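Gripper comparison, simulation stage
Progress report to the Wustusmont equipment fund, 13th July

You asked for a plain account of whether the Esposito fingers justify their price over the stock parallel gripper. So far I can't say they do, and I'm wary of anyone who says otherwise on the strength of simulated runs.

Since January we've put 531 grasp attempts through the simulator, all on thin or awkward household objects. The wire-framed glasses remain the hardest. The arm comes down over the table with the fingers pointing straight at them, and there is very little frame to get hold of.

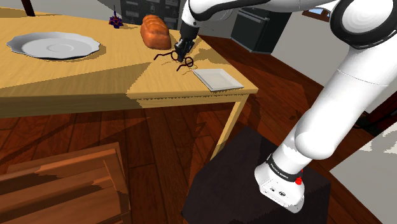

Tavion Crenshaw reckons I'm being too hard on the stock fingers, and that most of the misses come from the approach angle we programmed in the first place. He'd like the planner fixed before any more hardware gets judged. It's a fair point, and I've set aside 15 runs with a revised approach to test it. I don't expect it to rescue the result.

My larger doubt is contact. Promomine, who supplied the physics settings, advise that friction on thin wire is modelled well enough for ranking grippers. I've seen no bench data behind that. A rim that stays put between two simulated fingers could easily roll out of real ones, and we'd be none the wiser until we'd paid for the parts.

The close camera view is the other open item. It gives us the fingers and the glasses together, but the shadows come out in hard, blocky steps, and they tangle with the outline of the frames. 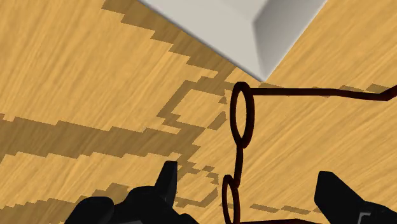 I've asked for a higher shadow resolution before we train any detector on this material. Irkley's controller is on hold until then. Its demo looked tidy, but it covered only five objects, none of them thin.

Spending to date is within budget. I'd ask that the fund hold back the $1,000 for the Esposito licence until we have real grasps on a real bench to set against the simulated ones. The revised approach runs will be in the next report, whichever way they fall.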